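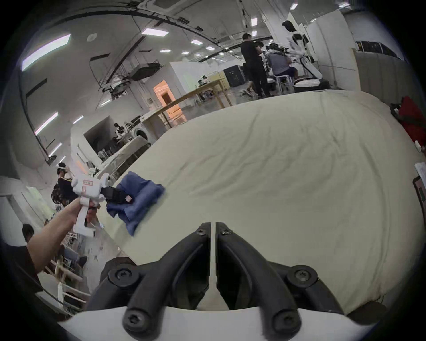 Workshop notes: the Stikarholm learns to hold a shirt

Gastwood Shared Workshop newsletter, May 8, 2021

The laundry build has reached the stage where everyone in the workshop has an opinion on how a T-shirt should be folded, and most of those opinions were handed down by somebody's mother. Progress on the grippers has been slower than progress on the opinions.

For anyone who joined after December, the Stikarholm is our hand-held gripper. You squeeze the trigger, the fingers close, and with one in each hand you fold cloth on a bed while the log keeps track of what you did. Later a robot arm gets a copy of the same fingers and a copy of your habits. The name came off a list Ivan Boiko keeps for naming boats. He doesn't have a boat.

The first fingers were flat and very strong, and they treated cotton the way a stapler treats paper. They also could not get under a hem lying flush on a sheet, and getting under a hem is most of the job. Ivan redrew them with a long curve, so that the tips come together first and the rest of the finger stays out of the way. The new shape picks up one layer when you want one layer, at least if you come in at a low angle and don't stab. We have all stabbed. There's a darning mushroom in the tool drawer now, and it gets signed out more than the good calipers.

The bolts were the next education. They worked loose during long sessions, very gradually, so that you'd blame your own wrist for an hour before checking the hardware. Vira Hutsuliak now goes over every one with a hex key before a session and puts her initials in the book. Please don't initial it for her.

As of this week the log stands at 264 complete folds. Of those, 63 had to be thrown out, mostly because the person folding gave up on the tool and smoothed the cloth down with the side of a hand. It's a very natural thing to do and the arm will never be able to copy it. If you catch yourself at it, stop, say so, and start the fold again from the crumpled pile. Yes, from the pile.

Clip the sheet before you start, too. A loose sheet travels with the shirt, and after a few folds you are making the bed by accident.
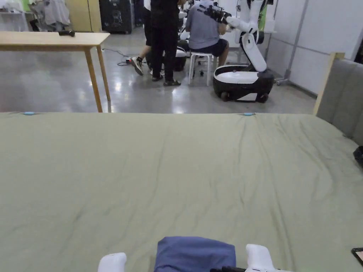 Antonina Pavliuk would like it on record that a folded shirt is a shirt folded in thirds with the sleeves behind, and that anything done in halves is a rag with ambitions. She also asks why we began with shirts at all when towels have four corners and no sleeves, and whether whoever made that decision has ever done laundry.

Her point about towels is fair, and I'm the one who made the decision. Towels are in the plan for the next batch. As for halves or thirds, we put it to a vote at the last open evening and got a result close enough that both sides claimed it. The sheet taped up by the door says thirds. Fold in thirds while you're logging, and at home you may do as you please.

Ihor Tymoshchuk has meanwhile rebuilt the trigger. The old one had a dead spot in the first part of the pull, so people learned to snatch at it, and the log dutifully recorded a great deal of snatching. His version uses a softer spring from the Fundico assortment box and a longer lever, and you can feel the fingers start to close almost as soon as you do. It squeaks. He says the squeak is useful feedback, and he is entitled to say so until someone finds the grease.

The hardest move is still the lift, where you take a shirt by two corners, bring it up off the bed and spread it before laying it down flat.

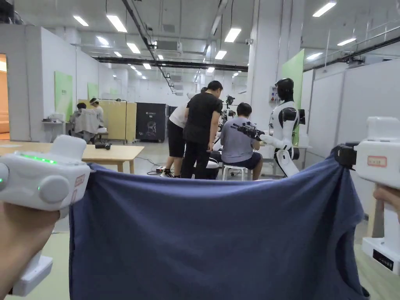 Pull too gently and the middle sags, so the shirt lands with a crease you'll be chasing for the rest of the fold. Pull too hard and one corner slides out of the jaw and you're left holding a flag. Fedir Zhuravel has the best record at this so far, and his advice is to raise both hands at the same speed and look at the hem while you do it. I've tried looking at the hem. It helped a little, and I also walked into the bed.

We tried pads on the inside of the jaws to stop the sliding. The rubber ones gripped beautifully and then wouldn't let go, so the shirt came back up with you. Ivan is now cutting a thinner set with grooves across the tip, and he'd like offcuts of silicone sheet if you have any at home. The Vasylenko glue is fine for test pieces. Keep it off the bolts, please, Vira has asked twice.

Logging slots for the coming round are 24 minutes each, two people to a slot, one folding and one crumpling. Crumplers need no training. Sign up on the board by the sink, and bring a plain shirt you don't mind seeing handled by beginners.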